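Vunano Opens Table Clearing and Small Waste Sorting Program to Apartment Residents in Munero

MUNERO – Vunano, a housekeeping services company, is opening its Clear Table program to all residents of the Nikutby apartment buildings this January. The program was first offered last fall in one building with 16 apartments. It will now be available in 274 apartments across the Nikutby property.

Clear Table covers a small part of housekeeping that standard cleaning visits usually leave out. Cleaners who come to vacuum and mop are told not to touch items on a dining table or kitchen counter unless the resident asks them to. As a result, wrappers, bottles and paper from meals and snacks often stay where they are, and the table is wiped around them or not wiped at all.

Under the program, a resident can book a table visit alone or add one to a regular cleaning. During the visit, the cleaner removes trash from eating surfaces, sorts it for the building's recycling room, returns cookware and unopened food to the kitchen, and cleans the table or changes the cloth. Each visit is scheduled for 14 minutes. Visits can be booked between 7 a.m. and 8 p.m.

"Residents told us they didn't need a full cleaning every time," the company said in a statement. "They wanted to come home to a table they could sit down at. We wrote the service around that request and kept it short."

Vunano has also changed how its staff are trained for the work. New cleaners practice on tables set with everyday packaging and kitchen items, and they are asked to decide where each item goes before they pick anything up. The company uses four groups: recycling, trash, keep and ask. The last group is for anything the cleaner can't identify as waste, such as a receipt, a handwritten note or a package that may still have food in it. Those items are placed together on a tray for the resident to look through later.

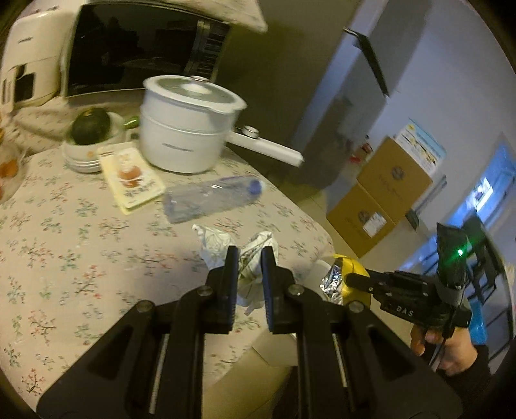 Small packaging takes up more of the training than any other subject. Food packets and wrappers may combine several materials, and a packet lying on a table does not always show from a distance whether it has been opened. A single table can call for most of the groups at once, with a crumpled piece of printed paper, a slightly crushed plastic bottle on its side, a yellow packet partly wrapped in silver foil and a flat food package with a pastry on the front, all on the same flowered tablecloth as a white electric cooking pot. Cleaners are taught to check paper for writing before it is thrown out, to leave sealed food alone, and to unplug an electric pot and let it cool before moving it by the handles.

Tablecloths are handled according to the resident's instructions. Cloths can be shaken out, spot cleaned or replaced with a clean one from the resident's own linens. Vunano does not take tablecloths off the property for washing. Residents who already send laundry to Stojanović, the laundry service on the ground floor at Nikutby, may ask for a cloth to be added to their regular bag.

Vunano will supply the trays at no charge and has ordered 1,000 of them for the Nikutby buildings and for later locations. Each tray comes with a printed card listing the four groups. Residents can mark the card to change how certain items are treated, for example to keep all glass jars or to throw out all paper napkins.

Current customers can add table visits through their existing account. New customers can sign up at the Vunano desk in the Nikutby lobby. A visit may be canceled without a fee up to two hours before it is due to start.

About Vunano
Vunano provides apartment cleaning, linen changes and kitchen care to residents of multi-unit buildings in Munero. Its main office is located next to the Nikutby property.

Media contact
Vunano Press Office, Munero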